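The Old Metal Bin, and Where Everything Ended Up

I promised a few of you an update on the workroom, and then September came along and swallowed me whole, so thank you for your patience (and for the emails, which were kinder than I deserved). The shelves are up, the floor is clear enough to walk across with a cup of tea in hand, and I can finally find the tape measure. It has a hook now, right by the door, and I put it back there every single time, or very nearly.

The part I want to tell you about, though, is the bin. Some of you will remember it from spring, when Beathag Yule was clearing out her late uncle's workshop over in Grumbridge and called to ask whether I had any use for "a big metal thing." I said yes before I had asked what sort of thing, as I tend to do. I drove over there that same evening and came home with the bin in the back of the car, rattling at every bump, and a jar of her plum jam on the passenger seat with the belt around it.

For months I used the bin for everything. Offcuts, packing paper, a bag of plaster I never opened, my good gloves (lost for weeks, found at the very bottom, flat as pancakes). A big open container is a terrible temptation to a person like me. You drop one thing in because you're in a hurry, and before long you have a little archaeological dig on your hands and you're buying a second pair of scissors. My sister calls it the pit. She wasn't wrong.

So one afternoon, after lunch, I tipped the whole lot out onto an old sheet and made up my mind that the bin would hold one kind of thing and nothing else. I chose the bars. I have a lot of them, the long slim ones in brick red and dark green, and they had never had a proper home. They rolled off shelves. They hid behind the radiator. They're exactly the wrong length for every drawer I own, and standing them up in a bucket only meant that the bucket fell over.

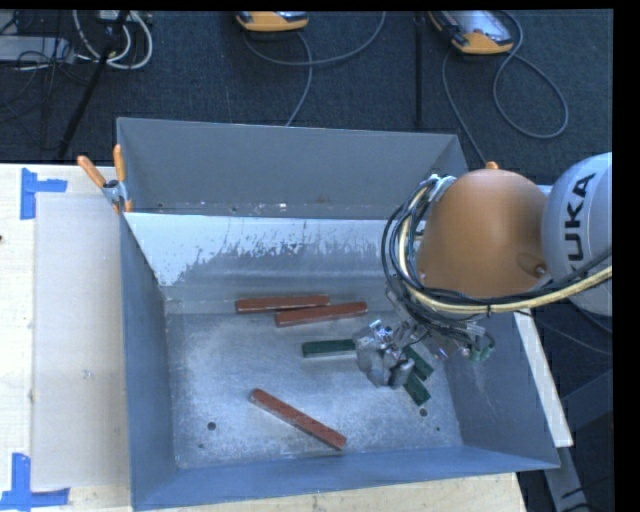 I did think about painting it. Manju Tiwari, who knows far more about metal than I ever will, came by to look it over and told me to leave it be. The scratches on the floor of it are just what a working bin looks like, she said, and any paint I put down would be rubbed off again by Christmas. I fussed a bit about the flaky patches and got out a wire brush, and then I took her advice and made us both a sandwich instead. I'm glad now. I like that it has had a life before me – I like thinking of all the other odds and ends that must have been thrown in there over the years.

The holes in the bottom worried me too, but the bars are much too big to slip through, and I have stopped keeping screws in there, so I've let that go as well.

What I have come to enjoy is how easy it is to put things away. There's no lid to lift and no stacking to do. The bars go in any old way, some side by side and some crosswise, and I can see at a glance which color I'm reaching for. I tried sorting them at first, red to one end and green to the other, with a strip of cardboard in between. That lasted 4 days. They slide, you see, and the cardboard slides along with them, and I found I was spending more time tidying the bin than using what was in it.

The shelves cost me $200 in the end, brackets included, and I had set aside $380 for the whole room, so there was a little left over. I spent some of it on a better lamp. The old one buzzed, and I had gotten so used to it that the first evening without it felt almost too quiet. I put the radio on and stayed up later than I meant to, moving jars from one shelf to another and back again.

There are still five boxes in the hallway that I haven't touched. One of them says "misc" in my own handwriting, and I have no memory of packing it. Another is full of cord, all of it tangled together, and if anyone has a good way to store cord that doesn't involve winding it around my elbow for an hour, please leave me a comment. I'm hoping to get to the boxes before the weather turns, with the window open and a pot of coffee going.

Beathag is coming to see the room next month, and she has asked for her jam jar back.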